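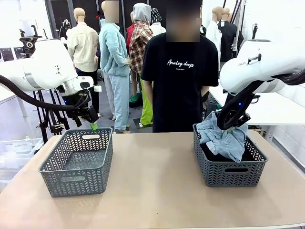

Idrisa Ogola writes that section 4 of the old guide had him learn the cat to the flap before the flap was in the door, and that the cat then took a dim view of the drill. Fair point. The order has been changed, and the drilling now comes first.

4. Fitting and setting up the Corix microchip cat flap

4.1 Before you start

You will need the flap, the tunnel, the four long screws, a pencil, a jigsaw and a door you are allowed to cut a hole in. Tenants should get the last of these in writing. Shut the cat in another room with food and water. It will complain.

Note: The flap weighs 498 g without batteries. Thin panel doors cope well enough, but glass must be cut by a glazier.

4.2 Cutting the hole

1. Measure from the floor to your cat's belly while it is standing. Most cats lie down at the sight of a tape measure, so allow a few attempts.

2. Mark that height on the door. This is the bottom edge of the opening.

3. Tape the paper template to the door, check it with a spirit level and draw round it.

4. Drill a hole in each corner and join them up with the jigsaw.

5. Sand the edges and paint any bare wood. Let it dry before going on.

Caution: Check both sides of the door for cables, letter cages and kick plates. Check the other side for people as well.

4.3 Fitting the flap

1. Push the tunnel through from the inside, with the battery cover facing you.

2. Offer up the outer frame and start all four screws by hand.

3. Tighten them a little at a time, corner to opposite corner. Stop when the frame is snug. If the flap sticks, you went past snug; back each screw off half a turn.

4. Fit the batteries and close the cover. The light blinks green.

Note: Do not fit the flap in a metal door without the Zurum spacer, sold separately. The metal confuses the reader, and the cat will sit outside looking at you through the window.

4.4 Teaching the flap your cat

1. Press and hold LEARN until the light turns amber. You have 30 seconds.

2. Coax the cat through the tunnel. Cooked chicken works. Calling its name in a bright voice mostly doesn't.

3. When the light turns green, the chip number has been stored.

4. Repeat for each cat in the house.

If the light goes out before the cat has moved, start again from step 1. If the wrong cat goes through, see 4.6.

Caution: Never push a cat through the flap. It will remember, and so will your forearm.

4.5 The first fortnight

Leave the flap in OPEN mode and prop it up with the clip supplied. After a few days, take the clip away. When the cat is coming and going by itself, switch to LOCK.

Rescue cats may take longer. Ju-won Ma's tom, Yusuf, ignored his from February until well into spring and now will use no other door.

4.6 Removing a cat from the memory

Single numbers cannot be deleted. Hold LEARN and LOCK together until the light turns red, which clears the lot, then go back to 4.4 with more chicken.

4.7 Batteries

When the light blinks red, change all the batteries together. Stored numbers are kept.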